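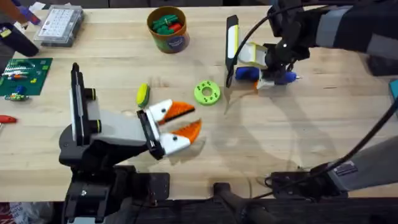 A sponge with a green scouring side, on a pale wooden top.

Workshop > Benches and tops > Care questions

Cetia wooden tops: questions and answers

Most of the questions we get are about marks. The answers apply to every Cetia top supplied with an oiled finish. If yours was lacquered, see the last question but one.

How do I clean the top day to day?

Brush off the dust and crumbs, then wipe with a cloth that has been wrung out well. Go with the grain. Dry it straight away with a second cloth. A drop of washing-up liquid in the water is fine for greasy fingermarks, but wipe again with plain water afterwards.

Can I use a washing-up sponge?

The yellow side, yes. The green scouring side takes oil out of the surface and leaves a dull patch that shows when the light comes from a window. Keep it for dried glue and paint, rub lightly along the grain and plan to re-oil that spot the same day. Don't leave a wet sponge standing on the top overnight.

What do I do about felt pen and marker?

Try a damp cloth first, then a little methylated spirit on a cotton bud. Work from the outside of the mark inwards. Permanent marker that has gone into open grain will usually need sanding with a fine paper. Several schools have told us they now store pens in a pot with the caps on, and that has cut the problem down more than any cleaner.

My top has faint dark stains. Is it faulty?

Probably not. Pale wood varies from stave to stave, and thin streaks and small dark flecks are part of it. Stains that arrive later are mostly from water, tea, or metal left lying on a damp surface. Steel tins are the worst for this. A black ring under a tin is a reaction between the iron and the wood, and it will not wipe off. Our repair sheet covers it and we can post you a paper copy.

How do I deal with a large grey patch? 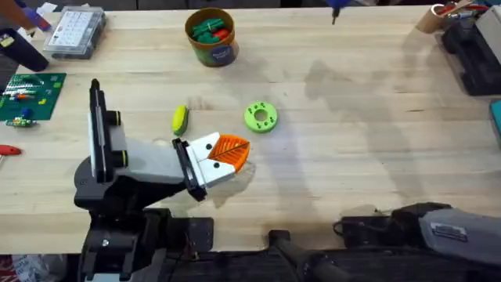

Grey patches come from two things, moisture and worn finish, and they are treated differently. Leave the top clear and uncovered for a day in a room at normal temperature. If the patch fades, it was damp, and all you need to do is oil the top once it is fully dry. If it stays, the finish has gone thin and dirt has got in. A wide greyish area like the one across the centre and right of this bench could be either, and we would wait the day before reaching for sandpaper. Move everything off first, including light things such as card tubs and play pieces, or you will end up with pale shapes where they stood. When sanding is needed, do the whole top. A sanded island in the middle looks worse than the patch did.

How often should it be oiled?

Twice in the first month, then once every six months for home use. In a classroom or shared workroom, once a term. Put the oil on thinly, leave it for 15 minutes and wipe off all the excess. One 200 ml tin of Vorkach bench oil is enough for two coats on our standard top.

Oily cloths can heat up and catch fire on their own. Lay them flat outdoors to dry before you put them in the bin.

Can small parts and toys stay on the top?

Yes, if they are dry. Plastic pieces do no harm. Soft rubbery plastics are a different matter and can stick to fresh oil, so give it two full days. We suggest a lidded box with compartments for anything smaller than a fingernail – parts roll further than you think, and they collect along the back edge where the cloth doesn't reach. Cardboard tubs are fine for bigger pieces. Lift them when you wipe, as the base draws up water.

Do I need a mat?

For cutting, soldering or hot glue, yes. For sorting, drawing and play, no. Take mats up at the end of the week so that the wood underneath can air and darken at the same rate as the rest.

Mine is lacquered. What changes?

Clean it in the same way but don't oil it. Small scratches can be left alone. If the lacquer has worn through, it has to be stripped and redone, and Tsutomu Katayama in our repair room can quote for that from a couple of photos and the measurements.

What sizes do you stock?

The standard top is 1,766 mm long. There is also a short one at 1,000 mm for alcoves. Both can be cut down, although a cut top can't be returned. Seal the new end the same day with three coats of oil.

For anything not covered, write to Meifang Jiang at the service desk and say which top you have and what it was last treated with.

Related pages
Removing black rings from pale wood
Choosing a grit for hand sanding
Fixing a Cetia top to a metal frame
Delivery and returns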